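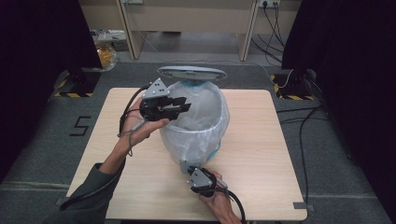 Both grippers on, trash can on the table, one bag in place and me trying to decide which side to grab.

So I've been teaching a robot to change a trash bag. Well, I've been changing trash bags a lot, and the robot gets to learn from it later. I promised a couple of you back in March that I would write up how the hand grippers are to work with, and then I kept putting it off because every evening I came home and did not want to think about trash bags for one more minute.

The setup first. You hold one gripper in each hand, there's a strap around your palm, and a cable runs back along your arm. Squeeze and the two fingers close, let go and they open. That's all you get! No fingertips, no thumb, no wiggling a bit of plastic loose with your nail. If you want the robot to learn it, you have to do it with the same two stiff fingers the robot will have, and boy does that change how you feel about a kitchen trash bag.

The project is called Pliltside (don't ask me, I only started saying it right last month) and it's a bunch of household chores done over and over by regular people like me. I did four days of dish racks before this and I thought I was hot stuff. Dish racks are easy. A plate is a plate. A trash bag is a different shape every single time you touch it.

Putting the bag on goes like this for me now. I pinch the rim on the left side with my left gripper and hold still, really still, and then I bring the right one in low at the front and pull the plastic down over the edge. Then I swap and fix whatever the first pull dragged out of place. I used to start at the back, under the lid, and I'd knock the lid with my wrist about as often as I didn't. Going left side first was a tip from the Prutosen people when they came to look over our recordings, and it shaved so much swearing off my afternoon.

Taking the bag off is worse, I think. You've got to gather the rim without poking through it, and the fingers don't feel anything. You learn to watch the plastic instead. When it goes tight in a straight line between your two hands, stop pulling! I tore three bags in one session before that sank in, and all three times I was looking at the can and should've been looking at the bag.

Some things I'd pass on if you're about to start doing this:

Go slower than feels normal. I talk with my hands and I clean with my whole body, and my first batch of takes looked like somebody fighting off a bee. A lot of it got thrown out.

Don't fix your mistakes too cleverly. If the bag slips, pick it up again the plain way. I had this neat little flick where I'd toss the rim over the edge, and it worked great for me, and it was useless as a lesson. They want the kind of move that works again tomorrow.

Do keep some of the mistakes in, though. I was deleting every take with a slip in it until I got told (nicely) to quit that. The robot's going to slip too, and it needs to have seen somebody get out of it.

Mind your cables. Before each take I give both arms a little shake so nothing is hooked on the corner of the table. I look ridiculous. It works.

I also tried the remote control way for one afternoon, over on the Butent arm, where you sit in a chair and steer the thing from across the room. Everyone told me I'd love it. I did not love it. My bag count for the whole afternoon was eight, and by the end my shoulders were up around my ears. With the hand grippers you at least know where your own hands are! I can see why people like the remote way for heavier stuff, and you do find out right away what the arm can't reach, which I'd never have guessed holding the grippers myself. But for floppy plastic, give me the ones I can strap on.

We're at 299 good takes on the trash can now. I really wanted to hit a round number before I went home and they turned the lights off on me. Next up is tying the bag closed, and I've been practicing at home with a pair of salad tongs, which is going terribly. If anyone has a way of making a knot with two pairs of tongs, please, the comments are open.

3 comments

bluekettle
The salad tongs!! I did the same thing with chopsticks when we were on socks. Try crossing the ends over on the table first so gravity holds one side for you.

porchlight_44
Does it matter if you use a thicker bag? I'd think the thin ones cling to everything.

tapeandstring
Same experience with remote control here. It got better for me in week two, so maybe give it another shot. My shoulders never forgave me though.

Recent posts
Dish racks, and why I now hate forks
Chala shelf day: cans, boxes, one very round melon
What I wear to work when my arms have to be free
Soup for people who get home late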